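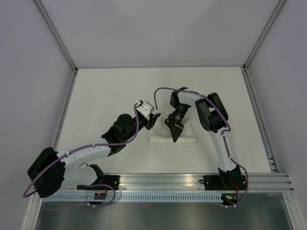

Photo: Mieke Van Loon

Gralley Steam Station, Model 117
User Guide, Section 3: Setting Up, Filling and First Use
Revised Jun 6, 2022. Text by Ulises Cuadros.

Read Section 1 (Safety) before you start. This section covers unpacking the steam station, choosing a place for it, filling the tank, and pressing your first items. Cleaning and descaling are in Section 5. If you bought the station with the Willems folding board, set up the board first using the sheet packed with it, then come back here.

3.1 What is in the carton

Base unit with power cord
Iron with steam hose attached
Water tank (fitted in the base unit)
Heat-proof rest
Measuring cup
One sachet of Merken descaling powder
Hose clip and two screws
Warranty card

The hose is joined to the base unit at the factory with a Stesix seal. Do not try to unscrew it. If the hose is loose or the seal looks split, stop and call your dealer.

Keep the carton and the molded inserts until the warranty runs out. The station must be sent back in its own packing if it needs repair.

3.2 Removing the packing

1. Lift the base unit out with both hands. Do not pull it out by the iron or the hose.
2. Peel the clear film off the control panel.
3. Take the cardboard sleeve off the iron. There is also a thin protective sheet on the soleplate. It is easy to miss. Slide a fingernail under the heel of the iron to find the edge, then pull it off in one piece.
4. Uncoil the hose and let it hang straight for a few minutes. It will be stiff when new.
5. Wipe the soleplate with a dry cloth.

Caution: Do not plug the station in while the protective sheet is still on the soleplate. The sheet will melt and leave a mark that is not covered by the warranty.

3.3 Choosing a place

The station needs a firm, level surface that can take heat and a little water. A sturdy table is fine. So is the end shelf of the Willems board, which is rated for the weight of the base unit with a full tank.

Leave a hand's width of free space behind the base unit. The vents are at the back, and they must stay clear. Keep the unit away from curtains, and do not set it on carpet.

The hose comes out on the right side. If you iron with your left hand, turn the base unit around so that the hose does not cross the board. The control panel will then face away from you, but the indicator lights on the iron show the same information.

Note: The hose clip is optional. It screws to the edge of the board and holds the hose up off the fabric. Most people find it helpful for sheets and tablecloths and take it off for shirts.

3.4 Connecting to power

The station draws 2000 watts on the highest setting. Plug it straight into a grounded wall outlet. Do not use a power strip.

If the circuit breaker trips when the station heats up, something else on the same circuit is probably running. Space heaters, kettles and hair dryers are the usual ones. Turn the other appliance off, or move the station to an outlet on another circuit. If the breaker still trips with nothing else running, unplug the station and have it checked.

Place the cord where it cannot be stepped on. It should not touch the soleplate at any time, including when the iron is on its rest.

3.5 Filling the tank

Fill the tank with the station switched off. You can fill it in place or take it to the sink.

1. Press the gray tab and slide the tank toward you.
2. Open the rubber cap.
3. Fill with cold tap water up to the MAX line. The measuring cup holds almost 16 ounces, and it has a pouring lip for filling the tank in place.
4. Press the cap closed all the way around.
5. Slide the tank back until it clicks.

If your tap water is hard, mix it half and half with distilled water. Do not fill with distilled water alone. The level sensor needs some mineral content to read correctly, and the low-water light may stay on even when the tank is full.

Do not add any of the following to the tank:

Starch
Scented water or perfume
Vinegar
Fabric softener
Water from a tumble dryer
Water from a dehumidifier

Spray starch can be used on the fabric itself. Let it soak in before you press, and wipe the soleplate afterward.

3.6 First heating

The first time the station heats up, it may smell slightly warm and give off a little vapor. This clears quickly. Open a window if it bothers you. Do this step over an old towel, not over something you intend to wear.

1. Check that the iron is on its heat-proof rest.
2. Press the power button. The steam light blinks.
3. Turn the dial to the middle setting.
4. Wait for the steam light to stop blinking. From cold this takes eight minutes on the first use and less after that.
5. Hold the iron over the towel and press the trigger. You will hear the pump. Water may spit from the holes at first.
6. Keep the trigger pressed until you get steady steam. Let go, wait for the light to come back on, and repeat twice.

Caution: Steam comes out ahead of the soleplate as well as below it. Keep your free hand behind the iron. Never steam a garment while someone is wearing it.

3.7 Settings

Low: acetate, acrylic, nylon. Use dry, with no steam.
Middle: polyester, silk, wool. Steam in short bursts. Use a pressing cloth for silk and wool.
High: cotton, linen, denim. Full steam.

When a fabric is a blend, set the dial for the fiber that takes the least heat. A cotton and polyester sheet is ironed as polyester. If there is no care label, start on low and try a spot that will not show, such as the inside of a hem.

Sort the pile before you begin and work from low to high. The soleplate heats up much faster than it cools down. If you have to go from high back to low, give the iron time to cool on its rest before you touch anything delicate. The steam light tells you only that the boiler is ready. It does not tell you that the soleplate has dropped to the lower setting.

3.8 Pressing flat items

Flat items are a good place to start while you get used to the weight of the hose. Napkins, dish towels and handkerchiefs are all suitable.

1. Shake the item out and lay it flat on the board.
2. Smooth it by hand from the middle toward the edges. Pull the corners square. An edge that is pressed crooked will stay crooked until the next wash.
3. Start in the middle and move the iron slowly outward. Press the trigger on the way out and release it on the way back.
4. Follow the weave. Pushing the iron at a slant stretches the fabric, and this shows most on loosely woven linen.
5. Go over the hems last, with the iron tip pointing along the hem.
6. Make one more pass without steam to dry the fabric.
7. Leave the item lying flat until it has cooled, then fold it.
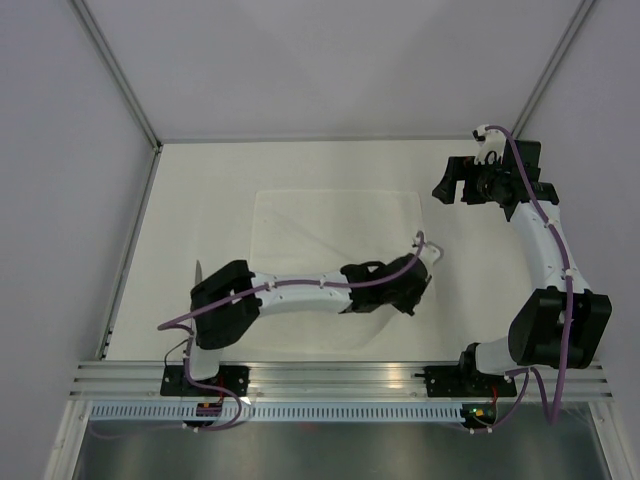 Figure 3-2. Cream-colored square laid flat on an off-white surface.

Do not press the folds of a tablecloth sharply if it will be stored for a long time. Linen in particular wears through along a hard crease. Roll it around a cardboard tube, or fold it loosely and change the fold lines when you put it away again.

Embroidered pieces go face down on a folded towel. Press from the back with steam and very little weight.

For items with a print or a transfer, turn the fabric so the print is on the underside, and place a plain cotton cloth between the print and the board cover.

3.9 Using a pressing cloth

A pressing cloth protects fabric that shines or scorches easily. Any plain, undyed cotton will do, as long as it has been washed several times with no softener. It should be free of lint.

1. Lay the pressing cloth over the area you are working on.
2. Lower the iron straight down. Do not slide it.
3. Give one burst of steam, count slowly to three, and lift.
4. Move on to the next area, overlapping the last one a little.
5. Check the fabric under the cloth often.

Wash the pressing cloth when it turns yellow or starts to smell of starch. A scorched cloth should be thrown out.

3.10 Refilling while you work

When the low-water light comes on and the pump sounds louder, the tank is nearly empty. Put the iron on its rest, switch the station off, and fill the tank as described in 3.5. The boiler stays hot during this time, so the station is ready again soon after you switch it back on.

The station switches itself off if the trigger is not used for a while. The power light fades slowly on and off to show that it is in standby. Press the power button once to start heating again.

3.11 Finishing

1. Turn the dial to low and press the power button.
2. Unplug the station from the wall.
3. Leave the iron on its rest until it is completely cool. Allow at least an hour.
4. Empty the tank and leave the cap open so the inside can dry.
5. Coil the hose loosely in the side channel. A tight coil will crack the cover over time.
6. Store the station upright in a dry place where it will not freeze.

Caution: Do not carry the station by the iron handle, even for a short distance. Use the two grips at the sides of the base unit.

3.12 If something is not right

No steam, light is steady: The tank is not pushed in all the way. Slide it out and back until it clicks.

Water drips from the soleplate: The dial is set too low for steam, or the trigger was pressed before the light stopped blinking.

Brown spots on the fabric: Something other than water has been in the tank, or the boiler needs to be rinsed. Go to Section 5.

Pump is loud all the time: The tank is empty, or there is air in the line. Fill the tank and hold the trigger for half a minute.

White flakes: Scale. Use the Merken powder as described in Section 5.

Shiny marks on dark fabric: The soleplate is too hot. Lower the dial and use a pressing cloth. Fresh marks will often lift if you steam the area from just above and brush it while damp.

If the problem is not listed, see the longer table in Section 6. Have the serial number ready when you call. It is on the underside of the base unit, so empty the tank before you turn the unit over.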